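Nappes à carreaux et corbeilles en lattes : entretien, pose et petits réglages

Rubrique : Cuisine et linge de table
Fiche mise à jour en novembre

La nappe blanche à quadrillage gris pardonne peu. Les lignes du motif rendent visible le moindre défaut de pose, de repassage ou de retrait au lavage, là où un tissu uni les masquerait. Les indications suivantes concernent les nappes en coton ou en coton mélangé, sans enduction, utilisées tous les jours sur une table de cuisine. La seconde partie traite des corbeilles rondes en lattes de bois cerclées de plastique, qui servent à poser les fruits et légumes à température ambiante.

Avant le premier usage

Laver la nappe seule, à l'envers, à 40 degrés. Le coton neuf perd en général quelques centimètres au premier lavage, davantage dans le sens de la chaîne que dans celui de la trame. Un quadrillage imprimé carré à l'achat peut donc devenir très légèrement rectangulaire. C'est sans conséquence sur une table ronde. Sur une table rectangulaire, il vaut mieux connaître le sens de retrait avant de couper ou d'ourler.

Procédure de mesure : tracer au crayon textile deux repères sur un bord, à 400 mm l'un de l'autre, puis deux autres repères à la même distance sur le bord perpendiculaire. Laver, sécher à plat, mesurer de nouveau. L'écart donne le retrait dans chaque sens. Les repères partent au lavage suivant si le crayon est bien un crayon effaçable à l'eau ; faire un essai dans un coin.

Ne pas mettre d'assouplissant. Il laisse sur la fibre un film qui réduit l'absorption, et une nappe qui n'absorbe plus fait courir les liquides jusqu'au bord de la table.

Lavage courant

Un tissu imprimé se lave plus bas qu'un tissu teint dans la masse. 40 degrés suffisent pour l'usage normal. Monter à 60 uniquement si l'étiquette l'autorise et en cas de tache grasse étendue.

Essorage : 800 tours au maximum. Au-delà, les plis deviennent difficiles à reprendre au fer, surtout s'ils coupent le quadrillage en biais. Sortir la nappe dès la fin du cycle. Une heure de tambour à l'arrêt donne des cassures qui demandent un second mouillage.

Chargement : ne pas dépasser la moitié du tambour. Une grande nappe qui ne se déploie pas sort en torsade, avec des lignes ondulées.

Taches fréquentes

Tomate. Retirer la matière avec le dos d'un couteau, sans frotter. Passer à l'eau froide par l'envers. Appliquer du savon de Marseille ou du liquide vaisselle incolore, attendre un quart d'heure, rincer. Si une auréole orange subsiste, sécher la nappe humide au soleil, tache vers le haut : le pigment de la tomate est sensible à la lumière. Pas d'eau chaude au premier rinçage.

Huile. Couvrir de terre de Sommières ou de fécule, laisser agir plusieurs heures, brosser, puis laver. Sur un tissu clair, vérifier l'envers avant de passer au sèche-linge : la chaleur fixe ce qui reste.

Café et thé. Eau froide, puis percarbonate de soude dissous dans une eau à 40 degrés au moins. En dessous, le percarbonate agit peu. Ne pas prolonger le trempage au-delà de deux heures sur un imprimé gris, qui peut s'éclaircir par plaques.

Jus de fruits rouges. Vinaigre blanc dilué de moitié, en tamponnant de l'extérieur vers le centre. Rincer abondamment avant tout autre produit.

Cire de bougie. Durcir avec un glaçon dans un sachet, casser, puis passer un fer tiède sur du papier absorbant. Changer le papier dès qu'il se tache.

Repassage d'un motif quadrillé

Le fer déforme plus qu'on ne le croit. Sur un tissu humide, un mouvement en diagonale étire la maille du tissage et les lignes se mettent à onduler. Travailler dans le droit fil, c'est-à-dire parallèlement aux lignes du motif, d'abord dans un sens, puis dans l'autre.

1. Repasser à l'envers, tissu encore légèrement humide.
2. Commencer par le centre et aller vers les bords.
3. Soulever le fer entre deux passages sur les zones déjà déformées.
4. Terminer par les ourlets, à plat, sans tirer.
5. Laisser refroidir la nappe étalée avant de la plier.

Si une ligne reste courbe, vaporiser de l'eau sur la zone, remettre le tissu d'équerre à la main en tirant doucement sur les deux coins opposés, puis poser le fer sans le déplacer.

Judite Pinheiro nous écrit qu'elle se passe de fer et suspend la nappe par un petit côté, pinces rapprochées, lignes verticales à l'aplomb. La méthode convient aux cotons lourds. Sur un coton fin, les pinces marquent.

Pose sur la table

Poser d'abord un molleton. Il retient le tissu, amortit les chocs et limite le glissement. Un molleton de 200 g/m² convient à l'usage courant. Le couper légèrement plus petit que le plateau pour qu'il ne se voie pas.

Aligner une seule ligne du quadrillage sur le grand bord de la table et la prendre comme référence. Les autres suivent. Chercher à aligner les quatre bords en même temps conduit à tirer sur les coins et à créer des vagues au milieu.

Chasser les plis du plat de la main, du centre vers l'extérieur, et contrôler depuis le petit côté de la table, regard bas : les ondulations se lisent mieux dans la longueur. Compter une retombée de 20 à 25 cm. Plus longue, elle se prend dans les chaises - plus courte, elle n'a pas assez de poids pour tendre le tissu.

Les pinces métalliques tiennent bien dehors. À l'intérieur, elles laissent une marque sur les plateaux en bois tendre ; intercaler un morceau de feutre.

Corbeille en lattes : contrôle et nettoyage

Ce type de corbeille est fait de lattes fines placées debout côte à côte et tenues par des bandes de plastique. L'air passe entre les lattes, ce qui convient aux tomates, aux oignons et aux agrumes. Le bois brut, en revanche, boit l'eau et se tache.

Contrôler les bandes avant de charger la corbeille. Une bande desserrée laisse les lattes jouer, et les arêtes accrochent le tissu placé dessous. Passer un chiffon sec à l'intérieur : s'il s'accroche, poncer la zone au grain 240, dans le sens des fibres. Vérifier aussi les nœuds, où des éclats se lèvent facilement.

Nettoyer à la brosse sèche. Pour une tache, employer une éponge à peine humide avec un peu de savon, puis sécher aussitôt, corbeille retournée sur deux cales. Pas de trempage, pas de lave-vaisselle. Les bandes se nettoient à part, avec un coton-tige pour le dessous du rebord, là où la poussière grasse se dépose.

Placer la corbeille à un angle de la table dégage le reste du plateau pour travailler. Les tomates très mûres se posent à côté, directement sur le tissu propre, sans rien au-dessus d'elles.

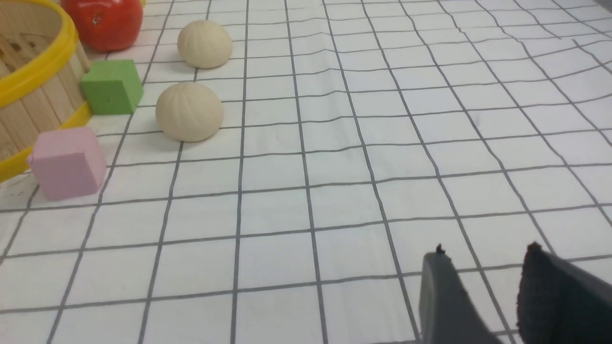

Conservation des tomates à température ambiante

Les tomates entières se gardent hors du réfrigérateur tant qu'elles ne sont pas très mûres. Le froid freine le mûrissement et rend la chair farineuse. Les ranger sur une seule couche, pédoncule vers le bas lorsqu'il a été retiré : la cicatrice est la partie par laquelle le fruit perd le plus d'eau.

Ne pas laver avant de ranger. L'humidité restée dans la cavité du pédoncule favorise les moisissures. Éloigner les bananes et les pommes si l'on veut ralentir la maturation, les rapprocher dans le cas contraire.

Examiner les fruits tous les deux jours et retirer ceux dont la peau se fend. Une tomate percée tache le bois des lattes et le tissu en quelques heures.

Rangement de la nappe

Rouler la nappe sur un tube de carton recouvert de papier de soie. Le pliage en quatre marque toujours aux mêmes endroits et finit par user l'impression le long des plis. Si la place manque, plier en trois et décaler les plis à chaque rangement.

Ranger parfaitement sec, à l'abri de la lumière. Un gris clair jaunit du côté exposé, et la différence ne se rattrape pas au lavage.

Courrier

Ilídio Patrício demande si l'on peut amidonner un coton imprimé. Oui, en dilution légère et par pulvérisation sur l'envers. L'amidon se retire au lavage suivant. Éviter d'en mettre avant un rangement long, car il attire les insectes.

Rozália Vávra signale que la bande inférieure de sa corbeille glisse vers le bas. Deux points de colle néoprène à l'intérieur de la bande, sur deux lattes opposées, suffisent en général. Serrer avec une sangle pendant 24 heures et ne rien poser dedans avant que l'odeur ait disparu.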